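thread, because the group chat told me to put it somewhere else

1/ so we are moving the village choir's whole music library out of paper and into files. 20 years of it. Tallstead to Vosgate in a borrowed van, up to 400 sets of copies, most of them missing the alto page

2/ things found so far between the sheets: bus tickets, a pressed fern, a recipe for plum chutney, one sock. not a pair

3/ the Liapis mass has been filed under L, under M and under "Greek??" in pencil. all three boxes have the same five copies missing. how

4/ scanning is slow. you do the page, it's wonky, you do the page again. ate a whole packet of ginger nuts on the Kyrie alone

5/ the old tower is open on the bench, lid off. choir accounts were on that one too so be nice to it

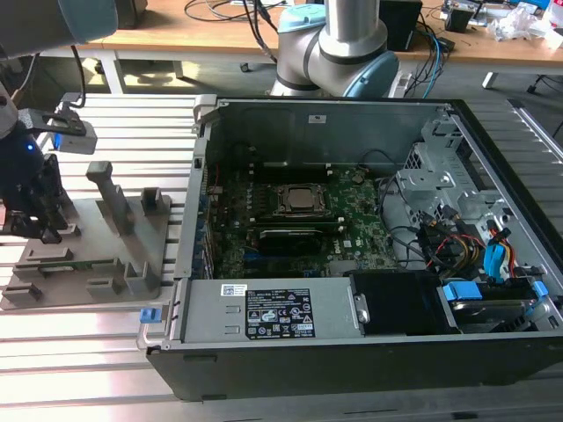
6/ back to the music. whoever wrote breath marks in BIRO in the July concert copies, I know your handwriting and I know where you sit

7/ naming the files. started with composer then title. then remembered half of it is Trad. or Anon. so now there's a folder called Anon with 345 things in it and I can't find the one we sing every single year

8/ advice pls — do you put carols in their own folder or leave them with the rest? the basses say own folder. the sopranos have not replied, they are "thinking"

9/ update, sopranos say own folder but in a different order

10/ Dino is what we call the big green filing cabinet btw. been asked twice now. it's because of the noise the bottom drawer makes. Dino is staying in Tallstead, it doesnt fit through the door and I've no idea how it got in

11/ copyright bit, boring but do it. we only scan what we own or what's old enough. anything hired goes back in its envelope and gets posted, and yes that includes the lovely one with the descant. sorry

12/ best find of the day, a tiny part book, handwritten, brown ink, no name. someone has drawn a very cross hen at the end of the tenor line. scanned it at the highest setting going

13/ sang the hen one through at tea break, four of us, no altos. it's good?? bit like a lullaby that goes wrong in the middle. want it for spring

14/ going down to the bench for a bit then more boxes. next up is everything marked MISC, pray for me

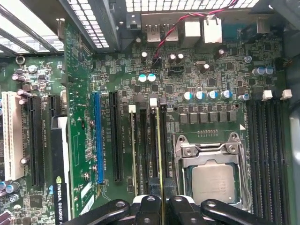
back of the case from the inside, network socket and USB ports

15/ MISC was mostly psalms. also a raffle book and the missing alto pages!!! all of them, in one carrier bag, in order

16/ so that's where we are, December 2019, 3 boxes left and my hands smell of old cupboard

17/ if you have ever borrowed a red folder with a coffee ring on the front please bring it back. no questions. leave it on the piano

18/ the *closed* piano. last time it went inside and we had a very odd rehersal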